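**Charging cables breeding in a drawer, send help**

**horel1907** wrote:

I finally pulled every white charging cable out of the Kurkov desk and put the lot on a table. I'd been stuffing them in that drawer for years (you know how it goes, you're in a hurry, you shove it in and shut it fast) and of course they've knitted themselves together. My plan is to find one plug and follow it back, however long that takes.
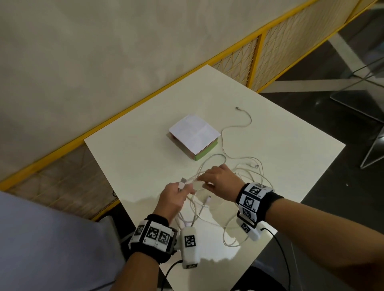

My sister-in-law says to buy new ones and be done with it, but I can't throw out a good cable, I just can't. How do you all store yours?

---

**tustwood_attic** wrote:

Oh, I feel for you! Please don't yank. Hold one strand straight, let the rest stay loose, and feed the small end back through. I do mine after supper with the radio on and it's almost pleasant – almost.

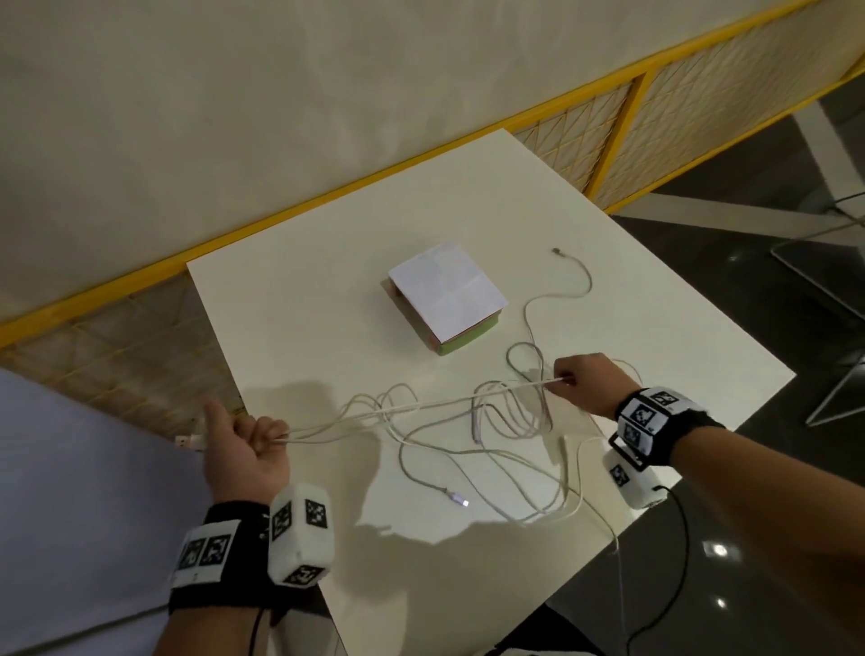
Do you wrap each cable by itself or bundle them together? Each one by itself, with a bit of soft tie, and the plug left on the outside where you can find it.

---

**czarnecka4** wrote:

I'll have to disagree with tustwood, kindly! One by one is lovely for about a week, and then somebody borrows one and it comes back as spaghetti. I gather the USB ends together in one fist, line them up, and coil the whole bunch as one.
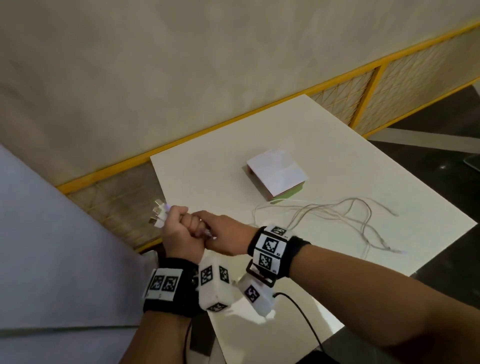 When I need one I take the bunch out and slide it free. My husband thinks this is madness, and he may have a point where the thin ones are concerned.

---

**tustwood_attic** wrote:

He does have a point :) Bunches kink right at the plug. I lost two good cables that way.

---

**horel1907** wrote:

Well, I'm going with a bit of both. The long ones get their own ties and the short ones live as a bunch, and all of it goes in a little box, with a sheet of paper on top to keep the dust off.

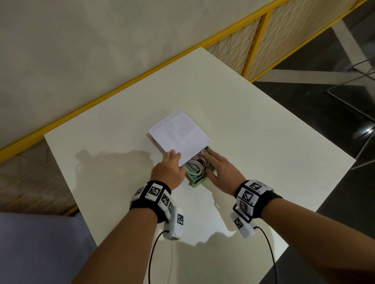

I might write on the paper which cable goes with what, if I can ever work that out. Does anyone still have a use for micro-USB, by the way?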